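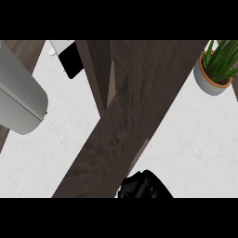 4. Laying out and marking the frame

Read this section through before you open the timber packs. The Flendon garden shelter frame is supplied with the posts, rails and braces cut to length. The joints are not drilled at the factory, so the marking you do now decides whether the frame goes up square.

You will need a tape measure, a carpenter's square, a sharp pencil, two trestles and the marking card from hardware bag 2.

4.1 Sorting the parts

1. Open the packs on a flat surface and keep the labels on until you have finished section 5.

2. Check each part against the list inside the front cover. Braces carry the letter B on one end. Rails carry the letter R.

3. Sight along every post from one end. A slight bow is normal. Place bowed posts at the back of the shelter with the outside of the curve facing out.

4. Set aside any part with a split that reaches a joint. Do not cut it down or fill it. Contact Vukčević parts supply and quote the number on the pack label.

Note: Timber moves as it takes up the moisture of its surroundings. Leave the opened packs under cover overnight if they have been stored in a heated room.

4.2 Marking the brace positions

1. Lay the first post across the trestles with the best face up.

2. Measure 402 mm down from the top end and make a small mark at the edge. Square the line across the face and down both sides.

3. Hold the angled end of the brace against the post with its upper corner on the line. The cut should sit flat along its full width. If you can see daylight at one end, turn the brace over and try again.

4. Draw along both sides of the brace. Remove it and place the marking card between the two lines, arrow pointing to the top of the post.

5. Push the pencil through both holes in the card.

6. Repeat for the remaining posts. Two of them are left-handed, so the card must be flipped. The reverse is printed in red.

4.3 Drilling

1. Fit the 9 mm bit and clamp a piece of scrap under the post.

2. Drill at the marks, keeping the drill upright. Stop when the bit breaks into the scrap.

3. Brush end-grain sealer into each hole and onto any bare cut. Let it dry for the time given on the tin.

CAUTION: Wear eye protection when drilling. Keep your free hand away from the underside of the post.

CAUTION: Do not drive the coach bolts with an impact driver. Use the hand wrench supplied and stop when the washer begins to press into the wood.

4.4 Check before you continue

Lay one post, one rail and one brace together on the ground and fit the bolts finger-tight. Measure from the inside corner along the rail to the brace. The distance should be 800 mm. If it is not, check that the brace is the right way around before drilling anything else.

Leave the bolts loose. Final tightening is covered in section 6, after the roof rails are on.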